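To: housekeeping-ops list
Date: May 8, 2026
Subject: Re: room reset at Didville, what happens to hours

> Is anybody losing shifts over the Bolta units? Our people have
> heard three different stories and I'd like to give them one.

No shifts have been cut at Didville. We have 8 attendants on the roster, same as before. What has changed is the order of the work. The robot takes the soft items in the seating area and the attendant starts on the bath. 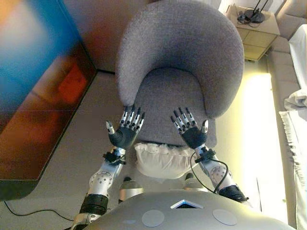
Who signs off on a room when the robot has done part of it?
The attendant does, same as always, and the unit's log is attached to the room sheet.

That was the main complaint at first. People did not want their name on work they hadn't done, so Okivis added a line on the sheet for the robot's part. 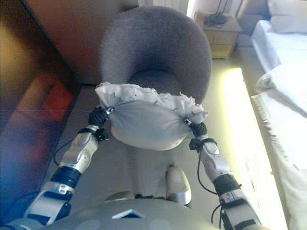
The other change is pay grade. Anyone who finishes the Mekonnen course gets the higher rate, and they can stop a unit without calling a supervisor. Over 300 rooms have been done this way.
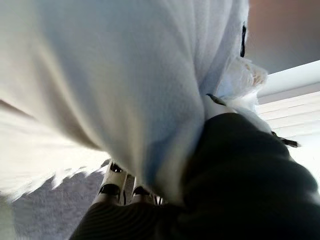
Laundry is asking for a say in what we buy next. Their point is that hands like these take hold of the fabric itself, and a piece with a frayed, wispy edge should go in the mending bin before a unit handles it. For now the attendants pull those by hand, and that time goes on the sheet too.

We review hours again in July. I'll post the new roster when I have it.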